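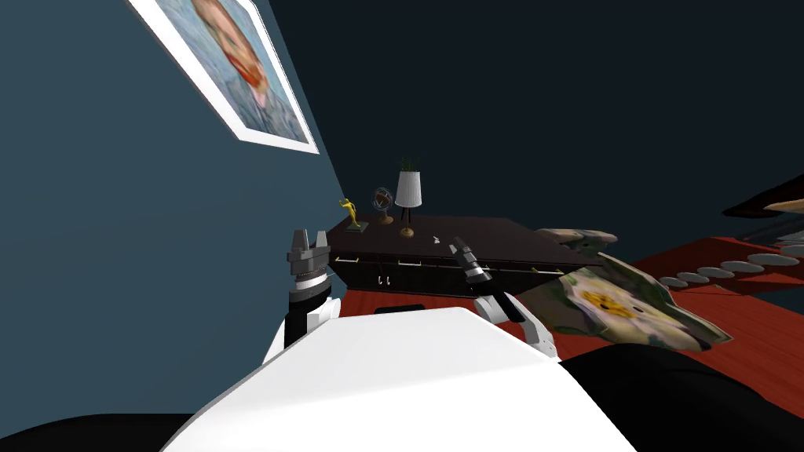
Figure 4. Practice room in the simulator, with the sideboard and the floral cloth.

4. Your first chore: the cloth

Can a machine put a room in order yet? Partly, and the parts that work are a joy to watch! Cloth is still the hard one – it changes shape every time it is touched – so Stendon lets you practice in simulation before anything in your home is at risk.

1. Open Stendon and load the room called Petenau.
2. Wait until both arms have finished their start-up check.
3. Choose Cloth from the chore list, then Pick and place.
4. Set the number of tries. We suggest 100 for a first run.
5. Press Start and leave the view alone until the counter moves.
6. Open the results page and sort by Dropped.

Note: Do not be put off by a low score. Da-eun Ma ran 1,000 tries on our slowest setting and got 588 clean placements. Last January we would have been thrilled with half of that.

Note: Small items on top of the furniture count as obstacles. If the globe or the trophy gets knocked over, the try is marked Failed even when the cloth lands in the right spot.

Caution: A good score in the simulator does not mean the robot is ready for your own sideboard. Real fabric snags and stretches in ways the model only partly covers. Keep breakables off the surface for the first real runs, and stay within reach of the stop button.

To try folding as well, go to section 5. It is slower going, but Chiamaka Akinola's notes on corner grasps are well worth your time.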